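Oriana Saavedra had the kettle on before I'd got my shoes off, and she'd already told me I was late. (I was. The bus from Lolach had other ideas.) I'd come to talk about the table, the one with the orange flowers on the cloth that everyone who visits Vurnamano ends up sitting at, and which she clears exactly once a day.

"Morning is for spreading out," she said. "Bags, wrappers, paper, whatever came home from the shops, it all lands there. I don't touch it till after tea."

I asked if that didn't drive her mad and she laughed at me. Growing up in Retamal there were 8 people and one table, she said, and her mother wiped it down so often the pattern wore off the cloth. "I swore I'd have a cloth with big flowers and I'd let it get messy!"

She's fussy about some of it, mind you. Plastic bags get smoothed and kept, snack wrappers go straight in the bin once she gets going, and anything on a roll stays rolled until it's needed.

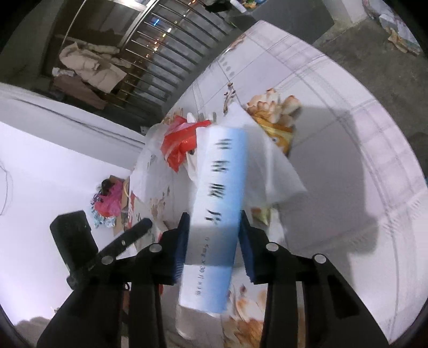 Leaving things in their paper is asking for trouble, according to Daniela, who reckoned that half of what gets put away wrapped is never found again, and that she'd once bought the same roll three times over one January.

Oriana waved that off. "She has 50 drawers. I have two."

Her real tip, and I've been doing it at home ever since, is to set a timer for 10 minutes and start from the corner nearest the door. Bags first, then rubbish, then whatever's left gets a proper look. "If I start with the interesting things I sit down and read the labels," she said, "and then it's dark."

We had a second cup, and she sent me off with a jar of Laltach plum jam and a bag to carry it in, neatly smoothed.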